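Remote driving practice moves to the simulator

From February, everyone joining the demonstration work at Clunmont starts in the simulator. The real arms at Wesville are still booked through the same sheet, but you will need to have finished your simulated runs before your name goes on it.

For those who have not been near the project, the job is to drive an arm by remote control through a simple handling task, over and over, while Pidus records the joint positions, the gripper and all the camera views. The recordings are then used to train the arm to do the task alone. One clean run is worth very little by itself. We ask for 40 of each task from each driver, with the starting positions changed between runs, and we throw out any where the driver let go of the controller halfway.

The simulated version uses the same hand controller as the real one. You hold the trigger to close the fingers and release it to open them, and the arm only follows your hand while the side button is held down. Let go of the side button when you need to move your elbow somewhere more comfortable. New drivers tend to forget this and end up standing on tiptoe.

Some points from the first group of 18 drivers, who finished last month:

Go slower on the way down than you think you need to. Most spoiled runs went wrong in the last bit of the descent, when the fingers touched the side of the part.

Use the gripper view for lining up and the room view for height. The gripper view is very curved towards the rim, and things there look further off than they are. Several people asked for it to be flattened. We tried that and it lost too much of the table, so it stays as it is.

If you miss a grasp, open the fingers, lift clear and try again in the same run. Don't reset. We want recoveries in the data, and there are hardly any so far.

Keep pauses short. A driver who stops to think for 8 seconds is teaching the arm to stop there too. Plan the move before you press record.

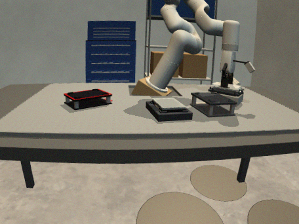
Fingers down at the black plate, towards the back of the table.

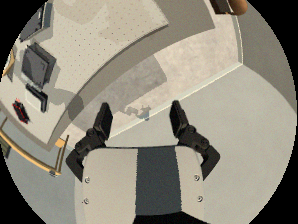

Gripper view, fingers open with nothing between them. 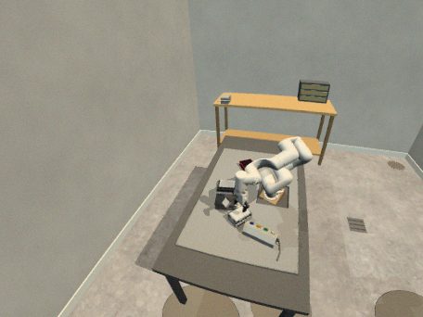 Sessions are held in the Bach room, two drivers at a time, mornings and afternoons. Each lasts an hour with a break in the middle. Please take the break, as the later runs get noticeably worse without it. The chairs have been changed and there is now a proper shelf for the controllers, which should go back on charge when you finish.

At the last check, 33 runs had been saved without a task name and can't be used until someone works out what they are. Pidus will let you record with the name box empty, so look at it before you start. If you think some of yours are among them, send in the time of your session and we will match them up.

Drivers who have already done the full set on the real arms don't need to repeat anything in the simulator, though you are welcome to book a slot if there is one free.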